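Liltport Amateur Radio Club
Field weekend station checklist, with comments from the June walk-round

1. Mast and guys
Checked. All 3 guy lines tight, stakes flagged with bright tape. Lovely job on the new base plate, it hardly moved when we leaned on it!

2. Antenna clearance
Checked. The 40 and 80 meter dipoles are well away from the power line and the footpath. The 80 meter end hangs a bit low by the gate — raise it before Friday.

3. Coax and connectors
One fail. The Cerkance patch lead has a cracked boot, so it's tagged and out of use. Everything else swept beautifully.

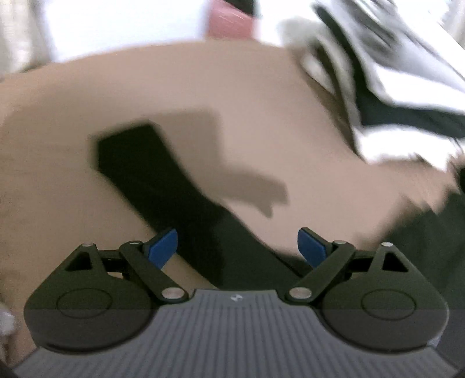 4. Operating position
Checked, and what a nice spot to call CQ from. Radio, key and logging laptop all need to sit back from the edge with their leads tied down. A plain, smooth tabletop with a curved far edge is fine for this, but put rubber feet or a non-slip mat under the Dritau tuner, as it's light and the coax pulls on it.

5. Grounding
Checked. Rod in, strap bolted, bonding wire run to every chassis. Please don't unhook it to make room for the cooler.

6. Generator and fuel
Checked, with a note. Fuel can moved to the far side of the hedge. The extinguisher gauge is in the green. Battery bank read 98 percent at 7 a.m., which made my morning.

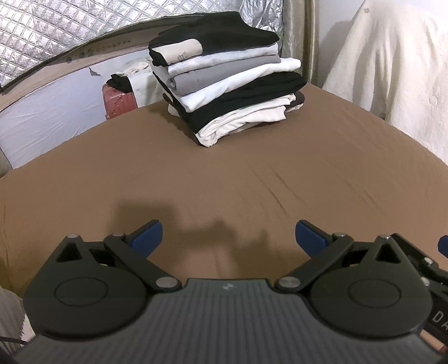 7. Overnight crew
Mostly there. Night operators at the Wasilewska site need a headlamp, a warm hat and dry layers before their shift starts. Fold them in a stack on the bed, something thick and black on top if you like, and you can dress fast at 3 a.m. without waking the others. Keep handhelds on charge off the bedding.

8. First aid and contacts
Checked. Kit restocked, emergency numbers taped inside the lid.

Still open: item 2 gate end, item 3 replacement lead.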